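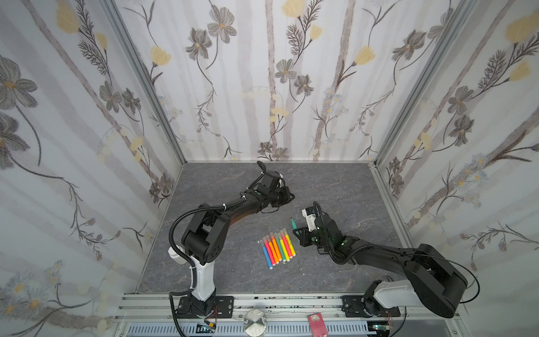
Subject: Re: [restore-list] Pattern matching on the back bedroom paper

I've hung paper in old houses long enough to have opinions on drop match, and Raymonde's question is a common one, so I'm answering to the list. The first thing to settle is where the eye lands when someone walks in, because that decides where you start and where you let the pattern go wrong. It will go wrong somewhere. With a big floral you notice it most in the corners. The gray birch-trunk stripe with the daisies and pale yellow tulip shapes has the same problem as your Girora: large blooms far apart on a pale ground, with thin stems trailing down between them. On three walls, each one ends up with its big flower in a different place, and you have to decide whether you can live with that before you cut anything.

Raymonde Doucette wrote:

> Hello all,
>
> We are finally at the papering stage in the back bedroom at Wudthorpe.
> The plaster has been skimmed and lined. The paper is the Girora large
> floral, half drop, and I have 9 rolls of it from one batch. The room
> has a chimney breast, one window and a sloping ceiling on the north
> side.
>
> My questions:
>
> Do I start on the chimney breast or beside the door? My father always
> started at the window and worked away from the light, but the book I
> have says to center on the fireplace.
>
> Do I try to carry the pattern around the inside corners or cut and
> start fresh?
>
> What on earth do I do where the wall meets the slope?
>
> I would like to start on Tuesday if the lining paper is ready. It was
> hung with the Fevton paste and it still feels cool in the corner by
> the window.
>
> Raymonde

Taking these in order.

Where to start. Your father's rule is a good one for the papers he was hanging. Those were often overlapped at the seams, and if you work away from the window the lap doesn't throw a shadow. Yours is a butt-joined paper, so the light matters less. Center on the chimney breast. Before you do, hold a length up and try it two ways, once with the flower in the middle of the strip on the center line and once with a seam on the center line. Stand at the door and look at both. On a breast as narrow as most of those back bedrooms have, a seam in the middle usually leaves you with a sliver at each edge, and slivers on an outside corner lift.

Also check the height. People forget this one. Decide where the full bloom falls under the ceiling line and mark it on the wall in pencil. If the ceiling runs out, and it will, don't put a complete flower head right at the top, because the eye will follow it along and see it being sliced thinner and thinner. Put plain ground or stem up there.

Inside corners. Cut and start fresh, always. Measure from the last edge into the corner at top, middle and bottom, take the widest of those, add a quarter inch, and cut the strip to that. The quarter inch goes around onto the next wall. Then drop a new plumb line on that next wall and hang the offcut to the line, overlapping the quarter inch. You lose a little of the pattern in the overlap. With trailing stems you won't find it again in a month. With a stripe you might, if the corner is badly out, and all you can do is split the error between the two walls.

Do not try to bend a full width around an inside corner. I did it at Nygård in a stairwell because I was short of paper and thought I could get away with it. It looked fine that evening. By December it had pulled off the plaster in a long hollow curve and I had to slit it from top to bottom and paste it back.

The slope. There are three ways people do this and I have done all of them.

You can stop the paper at the slope and paint the slope with the ceiling. This is what I would do in your room. It is clean, it saves paper, and a large pattern always looks as if it is falling on you when it is overhead.

You can run the paper straight up the wall and on over the slope in one piece. It works if the angle is shallow and the line between them is true. Yours is an old house, so check it with a long straightedge before you commit.

You can paper the slope separately as if it were a wall. Match along the joint at the most visible point and let the rest go. Vidar Engebretsen posted a good account of doing this in his attic last winter, with measurements, and it should be in the archive under "knee wall." He used a small pattern, though, and it forgives a lot more.

Quantity. Nine rolls is tight with a half drop that size. Cut two strips from one roll and see how much you throw away before you go any further. If the waste is more than a foot and a half a strip, get a tenth roll from the same batch now while the shop still has it. A second batch will be off by a shade and you will see it on the chimney breast every morning. If you can only get a different batch, keep it for behind the door and under the window.

The lining. If it still feels cool, leave it. I wouldn't start on Tuesday. Give it the rest of the week with the window open a crack and no heater in the room. I don't know the Fevton paste well enough to say how long it takes. Banafsheh Karimi has used it more than I have and may want to add something. Paper hung over damp lining shrinks back at the seams, and on a pale ground every gap shows as a dark line.

Last thing. Loubna Slaoui asked off list whether you can touch up a gap with watercolor. Yes, with a small dry brush, mixed a little lighter than you think, and only once everything has dried out. Color the edge of the lining and keep it off the face of the paper. Some people run a strip of tinted lining under each seam before hanging. I've never bothered, but on the chimney breast it might be worth the hour.

Let us know what the drop comes out at when you cut the first two.

Stellan Bakke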